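How to Check a Family's Medical Fundraiser Before You Give

By Sheldon Hiebert
Last updated 25 April 2020

I've given to strangers' sick children before and I'll do it again. I've also given to a page that vanished in August with my money and everyone else's. Most appeals are run by tired parents who are telling the truth, and I don't think a few minutes of checking insults them. The sites that host these pages like to say they do the checking for you. Read their terms and see how much they promise.

Step 1. Find out who gets the money

Look for the name of the person who can withdraw the funds. It may be different from the name at the top of the story. When the Forton appeal was going around my town, the story was written by the mother, the page was opened by a cousin, and the payout was going to a man described as "a family friend." All of that was fine, as I learned when I asked. But I had to ask, and the page had been up for 18 days without anyone else doing so.

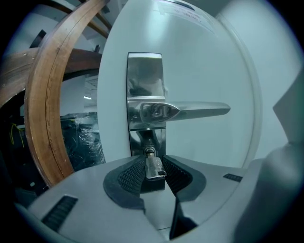 If the page won't name the recipient, send a short message: "Who will receive the donations, and how are they related to the patient?" A real organizer has usually answered this already for an aunt or a coworker. Wait a couple of days before you read anything into silence, especially if the child is in treatment.

Step 2. Read the story for dates and places

You're looking for a story that stays put. Does the diagnosis come before the treatment? Does the hospital have the kind of department the story needs? Hospitals won't confirm a patient to you and shouldn't, so don't call the ward. What you can do is compare the first version of the story with the updates.

Don't expect medical perfection. Parents mix up drug names and get days wrong. I'd worry more about a page that sounds like a brochure.

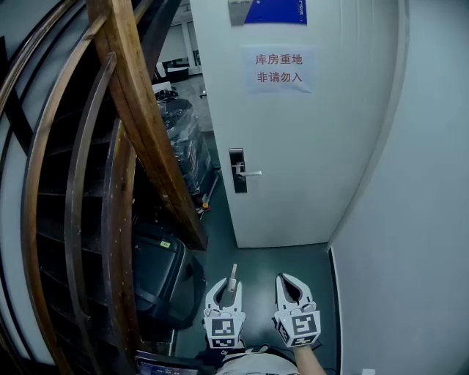

Updates are where people stop being careful, both the ones who write them and the ones who read them. A new photo goes up, everyone leaves a heart, and the total climbs. I'd ask what the photo tells you. A narrow corridor with dark green-gray vinyl on the floor, like the one here, could be in a clinic, a school or the back of an office building. It proves very little in either direction. Run any portrait of the child through a reverse image search, and if the same face turns up under another name, stop there and report the page.

Step 3. Ask what the target covers

A round number with no breakdown is common and doesn't mean much by itself. The Oláh family asked for $4000 and listed it as gas, motel nights and two months of missed shifts. I could follow that. Another page I looked at the same week wanted many times more for "ongoing needs." I asked which needs. I'm still waiting.

Ask these before you give:

What is insurance paying, if anything?
What happens to money left over?
Is there a second page for the same child?

That last one matters. The Stendum appeal had 2 pages, one of them set up by somebody the family had never met. The fake had the better spelling.
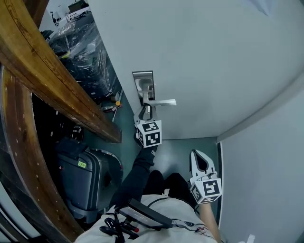
Step 4. Look at the platform's cut

"Free for organizers" tells you nothing about what you pay. Go as far as the payment screen and look for a tip that has been filled in for you. I've seen 18 percent sitting there as the default, in pale type under the card number. Change it to whatever you think is fair, including zero.

Step 5. If you're still unsure

Give smaller, or give another way. A grocery card mailed to the family gets there without a platform. So does paying a hospital parking bill, if the family is willing to have you do it. When I couldn't make sense of the Stillar page I dropped off dinner, met the grandmother, and donated that night.

Keep your receipt email. If the page comes down, most sites have a window for refund claims, and they will want the transaction number.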